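I applied in December, two nights before the closing date, and I almost did not send it. The form for the Kitcombe Fellowship asks for a policy problem "from your own street" in 600 characters. I wrote about bus stops without lighting near the vocational college in my town, because I passed them every evening for six years. I believed this subject was too small. My sister Sidra read it and told me to press the button and go to sleep.

There were 3,037 applications this year and 100 people came to the first round, which is held online. After that, a smaller group goes to the residential week. I was in this group. Many people have written to me to ask how it is, so I put my notes in one post. 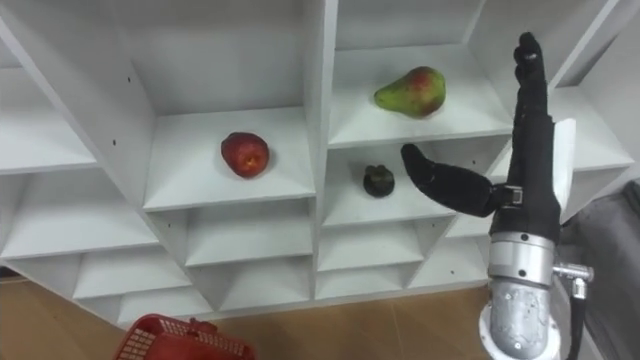
The online round has two parts. First you receive a short paper, ours was on school meals, and you have one hour to write advice to a minister. Then you have an interview with two persons. They did not ask me for statistics. They asked who would be against my proposal and what I would say to this person in the corridor. For this question I was not prepared, and I was silent for a long moment. Later I learned that silence is allowed. One of the interviewers, Ghazala Rajput, told me during the residential week that she had written "thinks before speaking" in my file. I was sure that she had written something worse.

My advice for the paper: put your recommendation in the first sentence. I put mine in the last paragraph, as I was taught at university, and it was the main criticism I received.

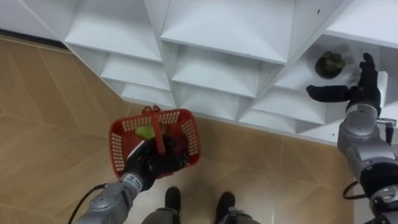
Atif Magsi wrote to me after my last post that he does not agree with this. In his year he began with the recommendation and the reader stopped there, so all his work on costs was never discussed. He thinks one should begin with the problem, in two lines, and only after that say what to do. I have thought about it and maybe he is right for a reader who already dislikes the idea. For a reader who has only no time, I keep my opinion.

The residential week was harder than I expected, mostly because of the language. I read English every day for my work, but to argue in it from breakfast until nine in the evening is another thing. On the second day we had the negotiation exercise. I was the finance ministry of a country with a drought, and Haris Awan was the farmers. He is very polite and he took from me almost the whole budget. When we finished I had kept money for one reservoir and a study.
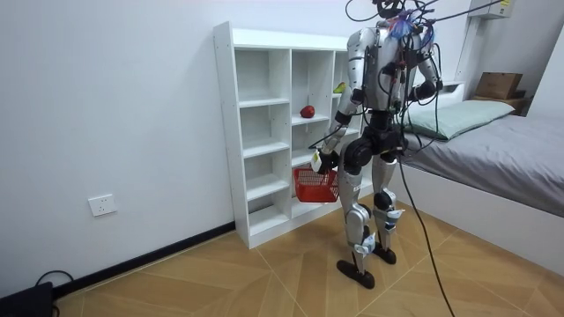
In the discussion afterwards our facilitator drew the whole negotiation on paper, with arrows. It was clear that I had given away the seed subsidy in the first ten minutes, before anybody had asked for it. I do this also at work. I offer a thing early so that the conversation will be friendly, and then I have nothing in my hand.

The visits were on the third and fourth day. I liked best the morning at the county planning office, where we could sit in on a real hearing about a car park. It lasted three hours. Half of our group found it boring, but I made eleven pages of notes.

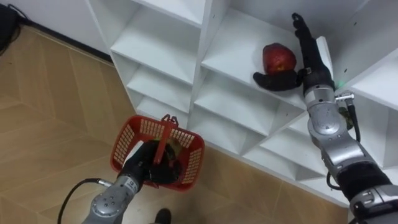 Some practical things, for those who will apply next time:

- Travel is paid, but you buy the ticket yourself and the money comes back later. Mine took 27 days.
- Bring one warm sweater. The seminar room is cold in the morning.
- You need two references. One should be from a person who has seen you disagree with somebody.
- The evening talks are optional, but go to the one on local budgets.

We still have a call every second week, in a group of five. Shazia Janjua keeps the list of topics, and the next one is how to write to a council that does not answer. I have sent my letter on the bus stops twice now. If I receive a reply I will write it here.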